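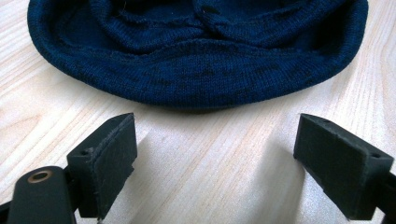

Ticket 336: Beanie-to-basket demos, student project, Idura lab section

Status: open, reopened Monday

Reported: policy trained on our beanie demos closes its fingers short of the hat in most trials. The group writes "needs more data." I doubt it. They already have 100 demos and the last batch they added made no difference I could measure.

Checked so far:

Pads on both fingers. Still glued down. The edges look rough, but I don't see how that gives a miss this size.

Marker plates. Someone suggested the Mirkier tracker loses the plates when the two hands get close together. Replayed 16 demos with the pose overlay on. Two had short dropouts, both after the hat was released. Not convinced this is the cause.

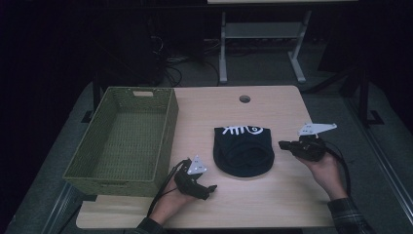
Timestamps were next. The Doucette sync script reports zero offset on every file, which I don't believe for a second. Ran it on a file with one stream deliberately shifted and it reported zero again. So the check has been telling us nothing since March, and the notes that say "sync verified" should be ignored.

Retraining for 2,000 steps on hand-aligned files as a quick test. If the misses stay the same, I'll drop the timing theory and look at the finger width calibration.

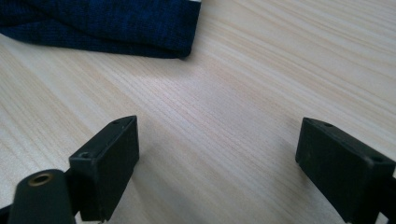

Can we still enter the Skaltitero student round with the current model?

You can, but I wouldn't. The success rate in the draft was scored by the same people who recorded the demos, and it needs redoing by another group first.

Leaving this open until the retrain is done. Please don't record more demos before then.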